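Work Surfaces: Laying a Loose Board Over a Table

Filed under: Bench and Table. Revised by Waltraud Eder.

A loose board turns an ordinary table into a work surface that can be scrubbed, scratched and taken away again. The notes below cover size, material, edge treatment, fixing, placement of trays, and cleaning. They apply to sorting, small repairs, gluing, cutting out and packing. They do not apply to hot work or to anything involving a vise.

Size

Measure the table top in both directions before buying. The board should be a little smaller than the top, or it should overhang by a known amount on one side only. A board that overhangs on two opposite sides will rock when weight is put near either end. If the board is smaller, decide where the uncovered strip goes. Along the far edge is the usual choice. The near edge is where forearms rest, and a step in the surface there becomes uncomfortable within the hour.

The strip at the far side can be left as narrow as two fingers. It is useful for items that must not get mixed into the work: a pencil, a roll of tape, the cap from a bottle of glue.

Measure the doorway too, and the place where the board will be stored. Darcy Tipoki wrote in to say that his first board had to be cut down by 5 inches before it would go around the corner at the top of his stairs.

Material

White melamine-faced board is cheap, flat and easy to wipe. Its weak points are the cut edges, which swell if liquid gets in, and its weight. Painted plywood is lighter and takes knocks better, but the paint will mark. Solid plastic sheet is the easiest to clean and the most likely to slide. Thin plastic sheet also curls if it is stored leaning.

Matte is preferable to gloss. A gloss surface throws back the ceiling light, and small clear parts such as lens screws, washers and fishing beads are hard to find in the glare. White shows dark parts well and light parts poorly. Keep a dark tray or a square of dark felt at hand for the second group.

Color-matched edging tape is sold by the roll. Iron it on, let it cool fully, then trim with a sharp blade held flat to the face. Trimming while the glue is warm pulls the tape sideways.

Stopping it from sliding

Check this before the first use. Push the board with the flat of both hands from the near edge. If it moves, one of the following will hold it:

Shelf liner of the open mesh type, cut into strips and laid between the board and the table. Four strips are enough for most kitchen tables. Full coverage makes the board harder to lift off and traps crumbs.

Stick-on rubber feet, the low kind. Put one at each corner and one in the center. Without the center foot a thin board will flex and drum.

A batten screwed to the underside along the near edge, so that it hooks over the edge of the table. This is the most secure and the least convenient to store. Line the inner face of the batten with felt if the table has a finish worth keeping.

Double-sided tape is not recommended on wood. Residue can lift the finish, and on an oiled table it rarely holds anyway.

Storage

Store the board flat if there is room under a bed or on top of a wardrobe. If it has to stand, stand it on its long edge and as near to vertical as possible. A board left leaning at an angle through a damp winter will take a bow, and the bow does not come out by turning it around. Solange Pimentel keeps hers behind the pantry door on two Trestby brackets, with a strap at mid height — a good arrangement where the door is not opened all day.

Trays and what goes where

Fix the position of the tray before work starts and do not move it during the job. Most parts lost from a table are lost while a container is being shifted to make room. A right-handed person should have it on the right, close enough that the elbow stays bent, with its long side running away from the body. A long narrow container placed crosswise takes up the space the forearm needs. White plastic trays with raised sides and rounded corners do well here; the last few small pieces can be slid up a rounded corner with one finger, and they jam in a square one. Phones, cards and anything with a glossy face belong on the other side.

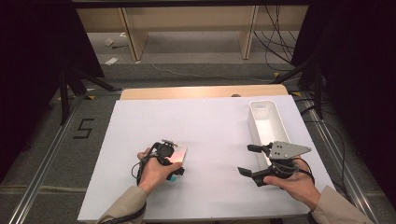
The middle of the board is for the work and should be kept clear between steps. Put finished pieces in the tray and waste in a bin on the floor, and let neither build up in the center. With the tray out by the right edge of the board and a hand in front of its near end, the whole area between left and right stays open, and a dropped part has only plain white under it. Cables from handheld tools should run back toward the wrist and off the near edge, so that they do not sweep across the surface. Soft shadows from the hands are acceptable. Hard ones mean the lamp is too low or directly behind the shoulder; raise it, or add a second from the opposite side.

Trays do not need to be bought for the purpose. Cutlery inserts and drawer dividers work. The Momura drawer insert, part 223, is deep enough for screws up to 188 mm if they are laid lengthwise. It is sold singly.

Cleaning

Lift loose grit with a soft brush before wiping. Wiping first drags the grit and dulls the finish in arcs.

Use warm water and a drop of dish soap, then plain water, then a dry cloth. Pay attention to the edges. For pencil, use a white eraser. For ballpoint, rubbing alcohol on a cotton pad, tested on the underside first. Dried white glue comes off with a plastic scraper after a damp cloth has sat on it for ten minutes. Scouring powder should be kept away from melamine altogether.

Lift the board once a week and wipe the table beneath it. Moisture held between two flat surfaces leaves pale marks in a wooden top, and Rochelle Waaka reports that hers took most of December to fade.

Related pages: Choosing a bench lamp. Sorting mixed screws. Removing water marks from wood.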